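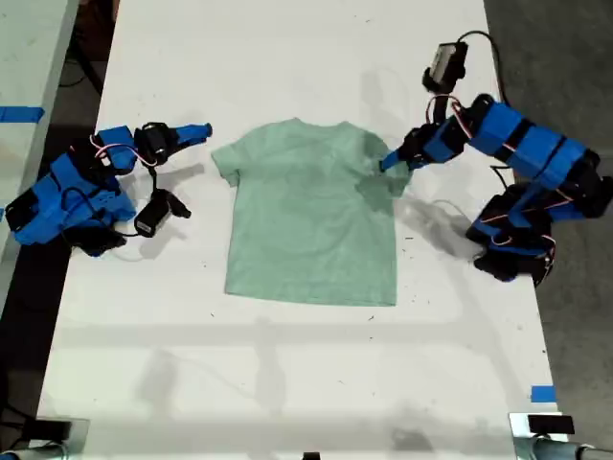 How long should a new cotton tee soak before it goes in the dye pot? Overnight in plain cool water, with the soda ash going in for the last 2 hours.

3 min read

August, a bit after 8 in the morning. Second try at the madder batch, and I'm so much happier with this one! The first lot came out streaky and I blamed the powder (the Gremitz stuff, sorry Gremitz), but Eilif Moen looked at my notes and asked how full the pot was. Very full. I'd crammed 700 grams of cloth in there and could barely turn the stick.

So this time I split the load and stirred for 13 minutes straight at the start – my arm still hurts – then every so often after that. Heat up slowly, lid off. The Stisness pot runs hot on the left side, so keep turning it.

Color is a soft brick, a little more orange than the Ernley swatch. I like it better. Rinse water took forever to clear.

Still to do: wash test on the Manole thread, which I think won't take the dye at all. Label the jars. And whoever has the good thermometer, please put it back on the hook.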